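The Paper Situation

There is a kind of mail that is neither urgent enough to deal with nor dull enough to throw away, and I have been collecting it since we moved to Jandcombe. The water company wants me to know about a change to its billing cycle. The dentist has merged with another dentist. Somebody has sent me a prospectus for a pension I left behind two jobs ago, printed on paper so thick you could roof a shed with it.

For a long time all of this lived in what I called the pile. The pile sat on the right side of the desk, and when it got tall enough to slide, I cut it in half like a deck of cards and put the bottom on the top. I considered this filing. It had the advantage of showing me everything eventually, in the way that a tumble dryer shows you every sock.

What ended the pile was a bill for $3,268. It was for the roof, I had known it was coming, and I had put it somewhere safe. The somewhere safe was between a seed catalog and a takeout menu from Zacharopoulos, the good Greek place by the station, and by the time it came back around to the top, the roofer had left me two voicemails in the voice people use for the recently bereaved. I paid him that afternoon. Then I went out and bought trays.

I had opinions about trays, which surprised me. I didn't want the wire mesh kind, because I had those at the office in Jestham and they ate the corners of everything. I didn't want wood, which seemed to be asking for a fountain pen to go with it. What I wanted was plastic, in a color that did not say "office," and the stationery store in Brornon had light blue. The man at the register asked if I was setting up a classroom. I said no, a life, and he gave me my receipt.

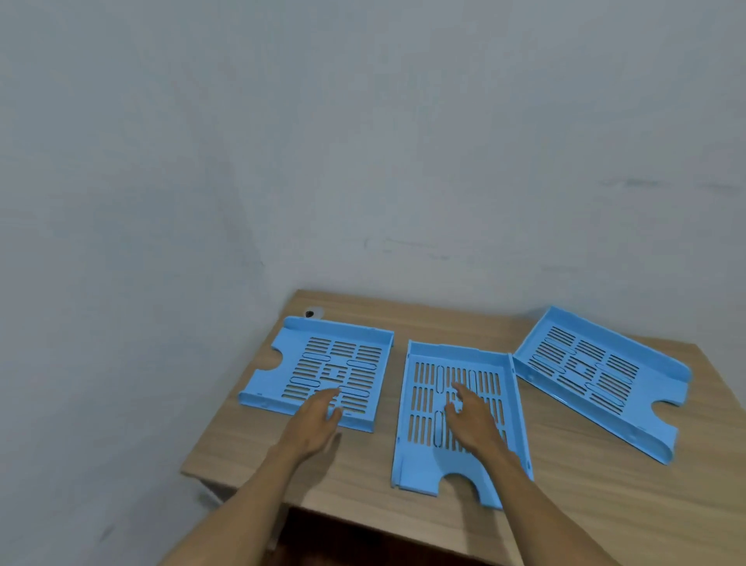 Poppy Bloxham

Three trays seemed like the right number before I got them home. Then I laid them side by side on the desk, which fills its corner of the room like a parked car, and saw how much of it three trays take up. The natural answer is to stack them. I know that. But I have stacked trays before, and the bottom one becomes a basement. Things go down there and are not spoken of. So I spent a good part of the evening trying them flat, one sideways, one lengthwise, one at a slant that I told myself was relaxed and approachable.

The finger notch is the deciding factor, if you ever find yourself in this position. Each tray has a curved cutout at one end so you can get hold of the paper, and once you've noticed it you can't put a tray down without asking which way it ought to face. Toward you is the obvious choice. Sideways is for people who reach across themselves, and I've learned that I'm one of them, probably from years of eating lunch over a keyboard.

I also pressed on them a lot. I don't know what I was checking. It's the same thing I do to mattresses and bread. The bottoms are all slots, long ones and short ones, with a little cross of them in the center like the lid of something you'd bake a ham in. I can only imagine it's for ventilation, and I'm glad to think of the dentist's letter getting some air.

Having settled on flat, I needed categories. Every article on the subject will tell you In, Out and Pending, and every one of them was written by a person with a secretary. Nothing in my house is Out. I do not issue correspondence. I tried Now, Soon and Later, and within 12 minutes everything was in Soon, because Now felt pushy and Later felt like giving up.

What I ended up with is this. The left one is for paper that wants money. The middle one is for paper that wants me to do something, such as sign it, or go to it, or bring it a sample. The last is for paper that doesn't want anything and that I am, for whatever reason, not ready to part with. The pension prospectus went in there. So did the seed catalog, and a birthday card from my aunt which has a very good otter on it.

Sorting the pile took most of a pot of coffee. I found a warranty for a kettle we no longer own and a parking ticket I had paid twice. I found seven copies of the same flyer for a carpet sale, which I had apparently brought in from the mat one at a time and kept, each with the same quiet hope. There was a letter to the previous tenant that I should have forwarded in September and did forward the next morning, with a note saying sorry.

While the desk was clear I had a look at the wall behind it, and there are gray scuffs along the bottom that I'd been blaming on the light. I went at them with a damp cloth and made one of them wider. That's a separate project. It has gone in the middle tray, on the back of a carpet flyer, under a form from the dentist that I need to return before they merge with anybody else.

The money tray was down to a single envelope when I went to bed. It's the water company again, and they'd like me to go paperless.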